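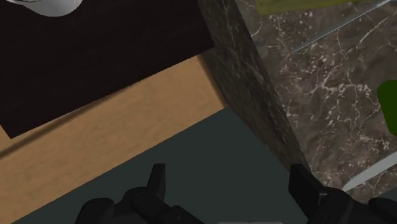
Brown marble counter, dark floor

I've been a Tasell supporter for 30 years, and I don't remember my stomach ever hurting the way it did before the Cirnach game. One point would keep us up. One measly point, at home, against a team with nothing left to play for! You'd think that would make it easier to eat lunch.

I got to the ground way too early, as usual. Kgomotso Ndlovu was already in our row with both our scarves laid over the seats like somebody was going to steal them (attendance was 3495, so yes, for once somebody might have). She had Cirnach winning 2-0. She always predicts the worst so she can be pleasantly surprised, and after this season I can't blame her.

The first half was awful. We couldn't string three passes together and their left winger kept running at our poor right back, who is 19 and looked like he wanted to go home. They scored from a corner, a soft one, a header from a guy who didn't even have to jump. You could hear their little pocket of fans singing and not much else.

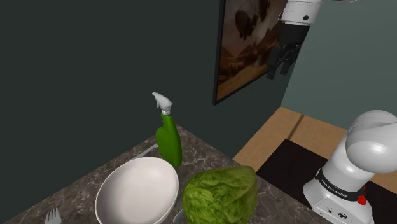 Then at halftime the manager finally did what everyone in our section has been yelling about since October and brought on Žydrūnas Lapiņa. I know he's 36. I know he can't run for a full game anymore. But the man can pass a ball, and within minutes we were playing on their half of the field for what felt like the first time all spring. He hit one over the top to our striker that I'd happily watch on a loop until August, and of course the striker put it over the bar. Kgomotso put her scarf over her face and left it there for a good while.

So she missed the goal. Free kick out on the right, Lapiņa swung it in, big scramble, and the ball came off somebody's shin and rolled over the line. I still don't know whose shin. The club is giving it to our center back, but I've watched the replay over and over and I think it was one of theirs. I screamed so loud that the kid in front of me turned around and stared.

The last stretch was just clearing the ball and looking at the clock. They hit the post near the end and I said a word I don't normally put on this blog. Then the whistle went and people were hugging strangers, and we'd finished 17th, and you would have thought we'd won the whole thing. It was Lapiņa's 184th game for the club. If it was his last, he should get a song at the very least.

I walked home the long way with no voice and still haven't really gotten it back. My sister called that night and I had to text her the score while she was on the line.
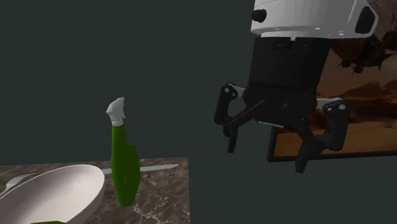
What I want this summer

A right back, for a start, so the kid can learn without getting roasted every week. Somebody who can finish. And one more year for Lapiņa, even if he only plays second halves. Season ticket renewals open soon and Kgomotso says she's thinking about it, same as she says every year. I've already paid for mine.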